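Two-arm folding rig takes shape in Clidcombe workshop

Clidcombe, 19/03/2022. Two members of the Kovside shared workshop have a pair of robot arms working on laundry, using a control setup they assembled in the back half of the metal shop. Teemu Koivisto built the mounts and wiring. Hertta Mäkelä wrote the control software, which she calls Ganier.

Each arm ends in a two-finger parallel gripper with a small camera fixed beside it. The arms face a patch of low-pile gray carpet, which replaced a bare tabletop in the first layout. Thin fabric slid on the tabletop when a finger pressed down on it, and the grippers closed on nothing. Carpet holds the garment in place long enough for a finger to get under the edge.

Current work is on sports jerseys. The large lettering gives the software a strong cue for which way up the garment lies, and the striped trim at the armholes and hem marks the edges.
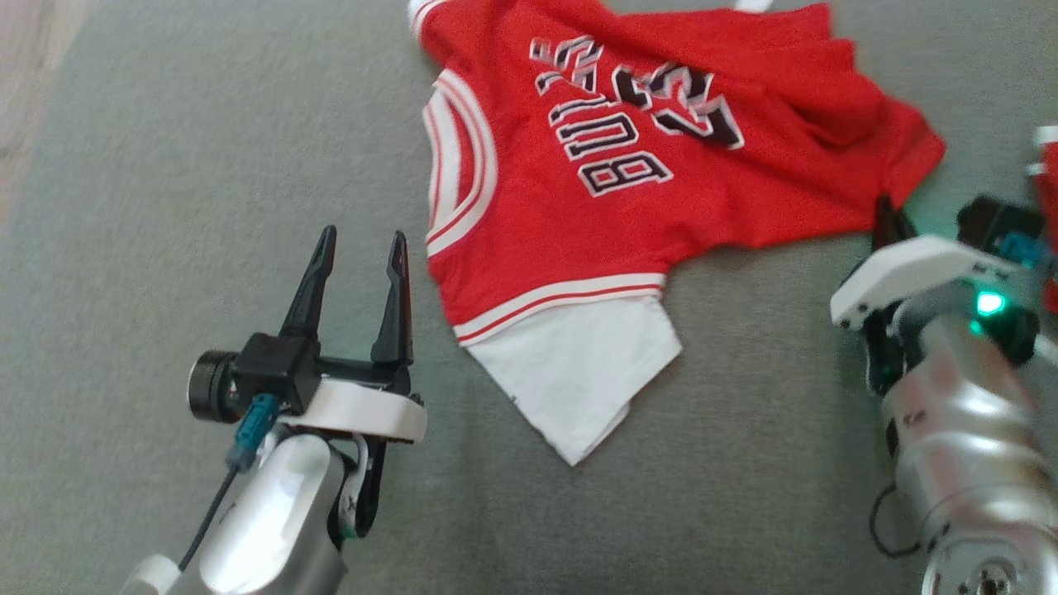 Grip and timing

Koivisto and Mäkelä have logged 155 attempts on single garments since the carpet went down. Of these, 136 ended with the garment gripped at both sides. A full fold is slower and less reliable, and takes about 60 seconds when it works. Most failures come from layered fabric, where a finger picks up two layers instead of one.

The wrist cable on one arm was rerouted after it pulled tight at full reach. Mathias Gruber, who runs the Kovside machine tools, cut a second set of finger blanks with a narrower taper. They have not been fitted yet.

Mäkelä said the next version of Ganier will lower the closing speed near a hem and check the camera view before lifting. The software runs on a used desktop computer under the bench. Source files and mount drawings will be posted to the workshop server in April, along with the parts list.

Contact: Kovside Workshop News desk | © 2022 Kovside | Back to top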